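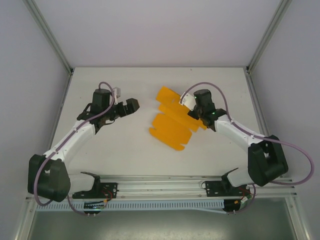 Dobrar pano com dois braços: 85% de quê, exatamente?

rukell_pt
25 Jan 2022
Li o relatório do Nahom Kassa sobre o método Fonholm. Treinam com 2,000 demonstrações teleoperadas e anunciam 85% de sucesso em dobras. Impressionante, até se chegar ao apêndice: "sucesso" é a peça acabar mais pequena do que começou. Por esse critério, a minha máquina de secar também é estado da arte.

maluleke
Leste o apêndice na diagonal. Há um segundo critério, o alinhamento das bordas, e aí baixa para 20%. Está na tabela 5.

rukell_pt
Na tabela 5, em corpo de letra para formigas. No resumo só cabia o outro número, coitado.

wulwood
Discordo dos dois. O interessante é prever os movimentos dos dois braços em conjunto – com uma política por braço, um puxa e o outro teima. Quem já fez uma cama a dois conhece o problema.

maluleke
De acordo, mas falta a comparação com políticas separadas. Sem isso é fé.

wulwood
Prometem-na para março.

rukell_pt
De que ano?

maluleke
Escrevi-lhe a pedir os dados por tentativa. Se responder, colo aqui.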